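Sulley Parallel Gripper, Short Finger
Grippers > Electric > Two-finger
Stroke: 20 mm each side
Finger color: black
Ships with: fingertip pads (3 pairs), wrist adapter, cable, simulation model
In stock

Notes from the bench

I get asked for a straight answer on the Sulley more than any other gripper we sell, usually by people who already have a two-arm setup and are trying to decide whether to put the same hand on both sides. So I put a pair of them through the same table task I use for everything in this category, first in simulation and then on the real arms in our back room. The other contender was the Pernik, which a lot of you bought from us last year and still write to me about (mostly nice things!).

The task is dull on purpose. One arm reaches into a bowl for something small and round, lifts it out and sets it down on a serving tray. The other arm stays open and out of the way until it's needed. I like bowls for this because a gripper that looks great on a flat block can get very awkward once there's a rim in the way. You have to come in steep, the fingers have to close without scraping the side, and the wrist ends up blocking pretty much everything you'd like to see from overhead. 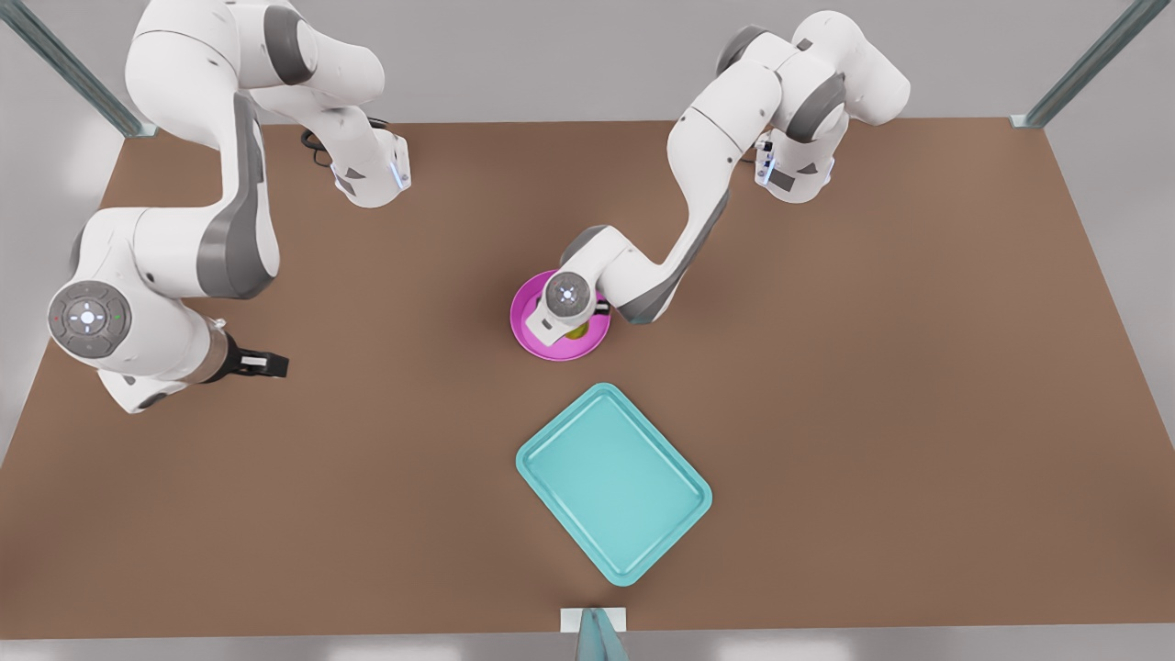 Shobha Raju built the simulated version for me and ran 866 tries on each hand over a couple of nights in November, moving the bowl and turning the tray between runs. The Sulley came out ahead on picks from the bowl. The Pernik has longer fingers and I'd assumed that would help, but the extra length makes it easier to tip the bowl when you come in a little off center. On the open table I couldn't separate them, and I did try.

Placing is where I changed my mind about the defaults. Out of the box the Sulley opens fast -- too fast for anything that rolls. Drop the opening speed to 18 in the settings page and things stay where you put them. I asked Hongjun Dong, who writes the controller add-on, whether we could ship it that way and he said people who handle boxes would yell at him. So it's on you to change it. It takes a minute.

What I like

The body is short, so the wrist can fold down hard without the hand running into the forearm. Swapping pads takes one screw. The simulation model is decent too, and it closes the way the real one does, including the tiny pause before the grip force comes up. I've loaded models for pricier hands that got that wrong.

What I don't

The cable exits on the side I'd least like it to. If your arms mount from above, leave yourself a generous loop near the upper joints and tie it down, or you'll be chasing snags all afternoon. The pads pick up dust and get slick, so wipe them. And the manual still shows the old adapter, which has confused at least two customers this season (sorry, Marlene Gauthier, I owe you a phone call).

Which controller?

It runs on the Queiroz box and on the Plinda. I used the Queiroz because it drives both hands from one unit and I'm lazy about wiring. The Plinda is fine for a single arm and costs less. If you're mixing a Sulley on one side and a Pernik on the other, go with the Queiroz and update it first.

Pairs

Order two and we match them on the bench before they go out, no extra charge. Put "pair" in the order notes.

Questions about fit go to Lovisa Ekström at the parts desk. Please include your arm model and a picture of the wrist flange.

-- Chrysanthi Rallis

Related: Pernik Long Finger Gripper | Queiroz Dual Controller | Plinda Single Controller | Replacement pads, soft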